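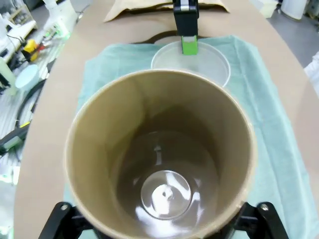
Several readers of the first edition wrote in to say that a towel is a waste of a towel, and that any flat shelf will do for drying storage pots. Perhaps. We have tried the shelf, and the rings it left behind are still there.

Section 6: Washing and drying the Druma canister

Applies to tall, straight-sided canisters and to the clear plastic bowls many kitchens keep with them.

1. Empty the canister and wipe out crumbs with a dry cloth.

2. Wash by hand in warm water with a drop of plain dish soap. The Hurnelus tablets are sold as safe for every finish. We would test that claim on the underside first.

3. Rinse twice. One rinse is said to be enough, but soap likes to sit where the wall meets the floor.

4. Spread a terry towel on the table. Don't fuss over the folds.

5. Turn the canister and bowl upside down on the towel and leave them for 300 minutes. The box says half that – we have yet to see it work in a damp kitchen.

6. Turn both pieces upright and look straight down into the canister under a good light. A shine at the bottom may be water or may only be reflection. Touch it with a dry finger before you decide.

Note: The Matlala drying mat is often suggested in place of a towel. It costs more and we can't say what the extra money buys.

Caution: Do not stack the bowl inside the canister while either is damp.

Caution: Do not use a hair dryer or a warm oven to save time.

Replacement lids are listed under part 324 in the Nistgate catalog. Check the width of your own canister before ordering, whatever the size chart tells you.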